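The Dish Rack Will Not Change Your Life

Last updated: 29 October 2018

Every October the kitchen stores discover drying. This year the Troren catalog gives it 30 pages, and the message is that the humble dish rack, done right, will calm your mornings. I have my doubts. I have owned racks of every kind, and my mornings are the same.

Still, there is a case for plain wire. Duyên Quách, who washed dishes for a living before she sold them, told me she judges a rack by one thing: whether a big plate and a small plate can stand side by side without leaning on each other. Most of the pretty ones fail. The slots are cut for a matching set, and who has a matching set? A lime-green plate ends up next to a big flowered one, and the rack has to cope.

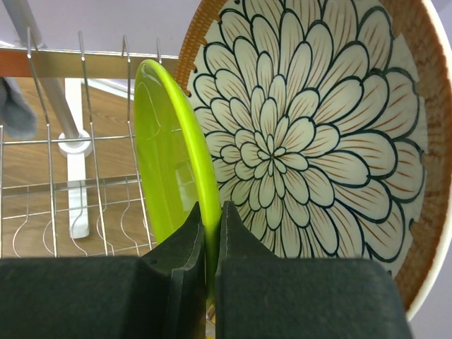
The trouble with trays

Plates are the easy part. Erdal Demirtaş, a potter with no patience for catalogs, says people buy divided trays because they look good with olives in them, then find they fit nowhere. I mostly agree. A turquoise glaze and a branch of red berries will win you over in the shop, and the shop has no sink.

The usual advice is to put the tray in last, above or behind the plates, and let it drip. Fine, if your rack is tall enough.

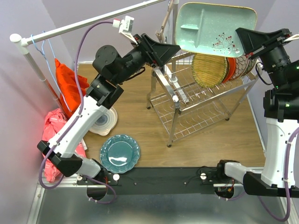

Iida Kokkonen at Brirnetard swears by two levels, plates up top and everything awkward underneath. Her company sells two-level racks, so make of that what you will. I tried it for most of a month and my cups came out with water spots from the plates overhead. She suggested a liner. I suggested a towel, which I already own.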